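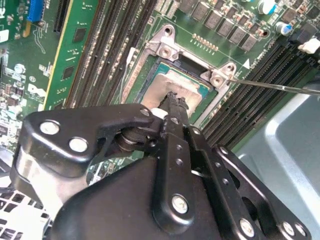 陈皮泡在酒里，到底是整片好还是剪成丝好，我们组从开学吵到了期末，最后干脆把它做成了课题。真正动手以后，第一个难题居然跟风味没什么关系：果皮会浮！浮在液面上的那部分一直接触空气，颜色发褐，味道也跟下面的不一样，这样比出来的结果谁也不服谁。后来组里学电子的同学拿电脑主板打比方，处理器嵌在插座里，四周围着一圈银色的金属扣架，上面两个角各立一根带螺丝的柱子，我们的压板也可以这样做，外圈一个框，里面一块平板，用螺丝调节高度，把果皮老老实实按在液面以下。第二版压板就是照这个思路画的，材料换成了食品级不锈钢，一直用到实验结束。

一、课题来源

Dillton 是一家很小的蒸馏坊，平时做谷物烈酒，也做几款加了植物原料的配制酒。他们有一款柑橘风味的产品，批次之间差别很明显，有的清亮带花香，有的发苦，喝完舌根是涩的。蒸馏坊怀疑问题出在浸泡环节，但平时生产忙，抽不出人来一项一项试。我们选修的“食品与发酵实践”正好要求和校外单位合作完成一个小课题，于是就接了下来。

课题要回答的问题很具体：在同一种基酒、同一批果皮的条件下，果皮的形状和白瓤的去留，哪一个对苦味影响更大？我们没有去碰蒸馏参数，也没有改他们的配方，只看浸泡这一步。

二、原料

基酒由 Dillton 提供，是没有加过任何植物的谷物蒸馏酒，用纯净水调到酒精度 44% 之后分装。果皮全部来自 Trarnunik 的一个果园，同一天采摘，同一天剥皮，带回来以后在实验楼的阴凉房间里摊开晾干。之所以坚持用同一批，是因为预实验里我们混用过菜市场买的橙子，表皮有的打过蜡，怎么洗都不放心，那批数据后来全部没用。

果皮分成四种处理：

整片，保留白瓤
整片，刮去白瓤
切丝，保留白瓤
切丝，刮去白瓤

刮白瓤是整个项目里最磨人的活。干皮太脆，一刮就碎；鲜皮又滑，刀容易走偏。试来试去，最顺手的办法是晾到半干、捏着有点像皮革的时候，用茶匙的边缘从中间往外推。强烈建议后面的组直接从这里开始，能省好几个晚上。

三、方法

浸泡用的是 Seok 广口玻璃罐，罐口够大，压板能平着放进去。每个罐子的酒量和果皮干重都一样，果皮按每百毫升基酒 2 克投放。切丝组的果皮先装进细纱布袋再压，不然丝会从压板边上溜出来。为了公平，整片组也用了同样的纱布袋。

恒温箱设在 25℃，全程避光。每天同一时段轻轻转动罐身，不开盖。浸泡总时长定为 19 天，中间按计划取样，取样之后立刻盖好。取出的酒液先过滤，再装进棕色小瓶，贴上只有编号的标签，编号和处理方式的对应表由不参加品评的同学保管。

品评安排在下午，地点是 Alau 教学楼一层的感官实验室。参加品评的都是达到法定饮酒年龄、自愿报名的同学，每人都签了知情同意书，所有样品加水稀释后提供，只闻和小口品尝，随后吐出。评分项目包括柑橘香、花香、苦味、涩感和整体喜好，样品顺序随机，中间用温水和无盐饼干清口。

除了品评，我们还用紫外可见分光光度计测了各样品的吸光度曲线。说明一下，这个只能反映溶出物的总体趋势，不能告诉我们具体是哪种苦味物质。本来想做液相色谱，可惜仪器排期太满，没有排上。

四、结果

先说最让人兴奋的：白瓤的影响比形状大得多！无论整片还是切丝，保留白瓤的样品苦味评分都明显更高，涩感也跟着上去。刮掉白瓤以后，切丝组和整片组在苦味上几乎拉不开距离，有好几位品评员在备注栏里写“分不出来”。

形状主要影响的是速度。切丝组的香气来得快，头几天闻起来就很饱满，整片组要慢一拍，但到后期追了上来，而且花香那一项反而更受欢迎。切丝组在后半段有一点煮过的果酱味，组里有人喜欢有人不喜欢，我个人属于喜欢的那一派（拿来做热饮应该很棒）。

吸光度的变化和品评大体对得上。保留白瓤的切丝组曲线抬升最早，刮去白瓤的整片组最平缓。到后期，几条曲线都开始变平，继续泡下去收获不大。

颜色方面，用了压板之后各罐都很干净，是浅浅的金色。我们特意留了一个不加压板的罐子做对照，上层果皮果然又发褐了，液体也偏暗。这一罐没有参加品评，所以味道上的差别只能说是我们自己闻出来的印象。

五、讨论

拿着结果去和蒸馏坊交流的时候，聊到了一个之前没想到的细节。他们剥皮是用手工削皮刀，谁当班谁削，手重的人会带下来很厚一层白瓤。如果我们的结论靠得住，那批次差别很可能就跟削皮的厚薄有关，而不一定是时间或者温度的问题。当然，这还需要他们在生产上记录几个批次才能验证，我们的罐子毕竟太小，放大以后果皮堆积的厚度、酒液的流动都会不一样。

还有几处不足要老实写出来。第一，果皮只来自一个果园、一个品种，换成皮更厚的柚子，结论未必成立。第二，品评员没有经过系统训练，对“苦”和“涩”的理解不太统一，我们在正式品评前用茶水和稀释咖啡做了校准，效果有，但不算理想。第三，酒精度只取了一个水平。酒精度高低会影响不同物质的溶出，这一点文献里讨论很多，我们却没有时间去做，真的很想看看低度基酒会是什么样。

六、压板制作补充

有别的组来问过压板，顺便记在报告里。第一版是用玻璃珠装在纱布袋里当重物，便宜，但是重量压不匀，果皮会从一侧翘起来。第二版改成外框加平板，外框卡在罐口内侧，平板上打满小孔让酒液流动，螺丝从上面往下拧，可以根据液面调整深度。孔不能太大，否则碎皮会漏上来；边缘要仔细打磨，我们第一次组装时就把纱布刮破了。每次用完拆开清洗，螺纹里很容易残留精油，用热水加一点小苏打泡过以后再刷，气味基本能去掉。

螺丝不用拧得很紧，果皮吸了酒会膨胀，压太死反而泡不透。

七、后续打算

下一步最想做的是白瓤厚度的梯度实验，不再简单分“有”和“没有”，而是用削皮器控制厚度，看看苦味从哪里开始变得明显。蒸馏坊也答应留出一小批基酒给我们。另外，刮下来的白瓤现在都扔掉了，挺可惜的，食堂的同学提议做蜜饯，我们已经试着煮了一锅，糖放多了，下次减一点再试。

原始评分表、吸光度数据和压板图纸存放在课程共享文件夹里，需要的同学可以向课程助教申请查看。报告定稿于8月17日。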